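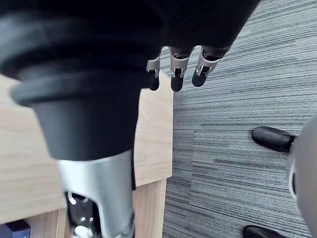
Sample view: light wood desk top, right edge and side panel, with the floor beyond.

Eskola Desks

README for version 2, updated 16 March 2023

Eskola Desks is a set of 803 still pictures of desks and the floor next to them, with hand-drawn labels for the furniture. It was put together at the Virkivton study rooms, where the desks are in daily use. The labels cover desk tops, edges, side panels, legs, drawers and the floor. Loose items on the desks are labeled only as "item" and are not named.

The set is meant for people working on where a piece of furniture stops and the room starts. Many of the pictures are close views that show only part of a desk. If you need whole rooms or furniture catalog shots, this set will not help much.

What is in the download

images: the pictures, as JPEG files
labels: one JSON file per picture
surfaces.csv: one row per picture, with the surface type and the room number
splits: three text files listing the train, validation and test pictures
CHANGES.txt: notes on each version
LICENSE.txt

A picture and its label file share a name apart from the ending. Pictures are not resized. The sizes differ, so read the size from each file and do not assume one for the whole set.

The desks

The pictures come from seven rooms. Most of the desks have a pale wood-grain top. There are also white tops, a few gray ones, and one dark-stained desk in room 5 that shows up in the test split only. Some desks have solid side panels that go down to the floor and some have metal legs. We did not try to sort the wood-grain tops into solid wood, veneer and laminate. You can't tell reliably from a picture, and the purchase records for the older rooms are gone. They all go under "wood grain."

Desks were left the way they were found. Chairs were not pushed in, cables were not hidden and nothing was wiped down. The exception is paper with writing on it, which was turned over or taken off the desk first.

Labels

desk_top: the flat upper surface. Rounded front corners count as part of the top.
desk_edge: the narrow band along the side of the top, labeled only if it is wide enough to draw.
side_panel: an upright board that holds up the desk. The shadowed face of a panel is still side_panel.
leg: a metal or wood leg, including the foot pad.
drawer: the drawer front and its handle, drawn as one shape.
floor: any visible floor, whatever the covering.
item: anything sitting on or in front of the furniture.
unsure: areas the labeler could not decide on.

Each shape is an outline of the visible part only. We do not guess at parts hidden behind something else. If an object splits a desk top into two visible areas, you get two shapes with the same desk ID.

The line between desk_edge and side_panel caused the most disagreement. On several desks the panel sits flush with the top and has the same grain, so the two look like one board. Version 1 handled this differently from one labeler to the next. In version 2 the rule is that the panel starts at the seam, and if no seam can be seen, the whole upright face is side_panel.

How the labels were made

All outlines were drawn in Bolus, our in-house labeling tool. Of the 803 pictures, 400 were labeled twice by different people and compared. Where the two did not agree, a third person picked one or redrew the shape. The other pictures were labeled once and given a quick check. The column "double" in surfaces.csv tells you which is which. The test split uses double-labeled pictures only.

We started with more than 1,000 pictures. The ones left out were near copies of each other, had readable private papers in them, or were so dark that the floor and the panels could not be told apart.

Splits

The splits are made by desk, so pictures of one desk never appear in both train and test. Rooms do repeat across splits, which means the same flooring can turn up in all three. If that matters for your work, use the room column to make your own split.

Known problems

Pale desk tops near a window are sometimes washed out and the grain is hard to see.

Soft focus close to the camera makes some item outlines loose. Treat these as good to within a few pixels at best.

Shadows under desks were labeled as floor in most pictures, but a handful in room 2 have them as unsure. We plan to fix this.

Room 7 was repainted and partly refurnished in November. Pictures from before and after are both in the set, and the desk IDs do not carry over. The same desk may have two IDs there.

There is very little variety in desk style. All of the rooms were furnished for reading and computer work, and there are no kitchen tables, workbenches or standing desks.

Privacy

No names or student records are included. Screens that were on have been blurred. If you find something that should be removed, send us the file name and we will take it out of the next version.

Terms of use

The pictures and labels may be used for research and teaching. You can share changed versions if you keep LICENSE.txt with them and say what you changed. Please do not use the Eskola name for a changed version.

The first version was paid for by Clolurell, who also host the files. Please cite the set as "Eskola Desks, version 2, Virkivton study rooms."

Planned for version 3

Cleanup of the room 2 shadow labels
Matched desk IDs for room 7
A separate label for cable covers, now under item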